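Kylie McAlister has been coach of the Birkett women's rugby side for eight months, and she still gets to the ground before anyone else. When I met her she was sitting on an upturned crate by the tackle bags, going through lineout calls with her hooker, Oanh Quách, and laughing so hard she had to start the page again.

"We had a call that sounded exactly like another call," she says. "Half of them jumped at the front, half at the back. Lovely height on both, mind you!"

It's been that kind of season, full of energy and a bit of chaos, and I have loved watching it. Birkett lost their first 2 games, to Fustell and then at home to Prudirwood, and plenty of people on the sideline wanted the old kicking game back. McAlister wouldn't hear of it.

"I told the players we'd keep the ball in hand until April if we had to," she says. "You can't try something for a couple of weeks and call it a plan. They needed time to get it wrong."

They have won six in a row since then. The best of them was the return match at Fustell, where Trinh Nghiêm came off the bench at fly-half and ran the whole second half as if she'd been doing it for years – flat passes, quick taps, one outrageous dummy on the 22. 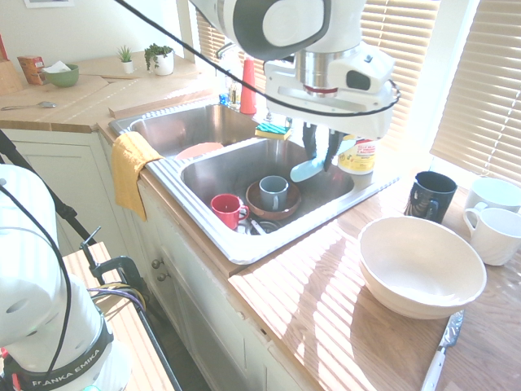
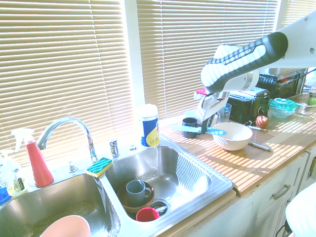
Nghiêm is 19 and came to rugby from soccer. She is quiet until you ask her about that dummy.

"I wasn't going to pass," she says, grinning. "Oanh was yelling for it, but I'd seen the gap. She yelled at me afterward as well."

Quách, sitting next to her, doesn't deny it. She has been captain for three seasons and says this is the most she has ever enjoyed training. "We used to run the same moves over and over. Now Kylie stops us and asks what we saw. Sometimes I saw nothing, I had my head in a ruck, but she asks anyway."

The scrum is still a worry. Nhàn Châu, the tighthead, is out with a shoulder injury, and McAlister has moved a lock into the front row while she recovers. Against Inatis next, who have the heaviest pack in the league, that could be a long afternoon.

"We'll get pushed back a few times," McAlister says. "Fine. Get the ball out fast and make their big girls run. I want it in Trinh's hands before they've lifted their heads."

Then she was up and off across the field with an armful of cones, shouting for someone to bring the other bag of balls.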